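Safety rules for a home helper robot we've only got in simulation so far?

Posted by Astley

Hi all, I'm fairly new here so be gentle! I've been messing about with a two-armed mobile robot in a simulator, and the plan is to try the same routines on a real one in July. My test room is a bedroom with a little table in it, and the job is tidying small things off the tabletop.

What I can't work out is which rules I ought to be following at this stage. A mate says standards are for people who sell robots and I should just get on with it. But I'd rather pick up good habits now than unpick bad ones later — I've already got 14 little scripts and no two of them stop the arms in the same way. Do you lot write your limits down before you've got hardware? And what do you put in them?
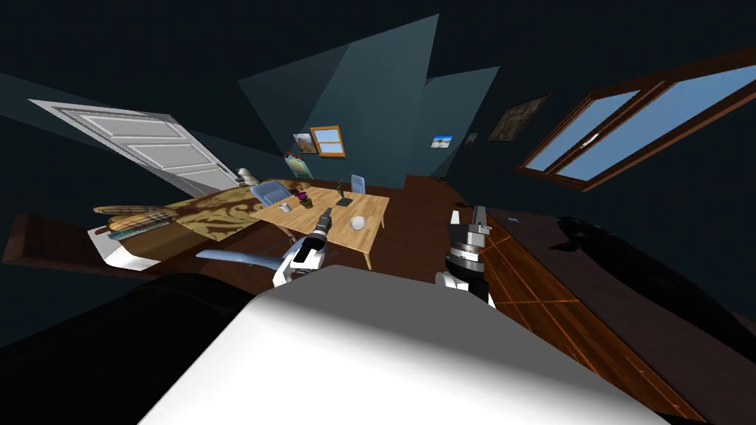
Robot's-eye view of the bedroom, both grippers up, table ahead.

The plant and the cup are the bits that worry me, as they're quite close together at the back. Any pointers welcome, even if it's just "go and read this".

Trekbridge

Your mate's half right, but please don't listen to him. Have a look at ISO 13482, it's the one for personal care robots and it's a decent read even if you never go near certification. The main thing I took from it was to do the risk assessment first and choose the limits afterwards. I'd been doing it backwards for ages.

What I do now is keep one file with every limit in it (arm speed, grip force, how close the base may get to furniture) and nothing else is allowed to set those numbers. All your scripts read from that. Then have one stop routine, and call it from everywhere. I also run each task 8 times in the simulator with the objects nudged a bit before I'll call it passed, and I write down the fails as well as the passes. Mine took up to 6 evenings to sort out, mostly because I kept finding speeds I'd typed in somewhere daft.

For your plant and cup, set a minimum gap either side of the fingers, and if the robot can't manage it then it should leave both alone and say so. Refusing is a perfectly good result!

One more thing — a stop in software doesn't count as your emergency stop. When the real one turns up you want a proper button within reach before you power the arms.

Sanus

just turn the speed right down, did that with mine and had no bother

Vukčević

Agree with Trekbridge on nearly all of it, though I'd be wary of slow speed as the whole answer. A slow arm can still trap a hand against a table edge, so think about force and pinch points too. And don't trust simulated grip too far, start your real tests with soft or unbreakable things and keep the cup for later.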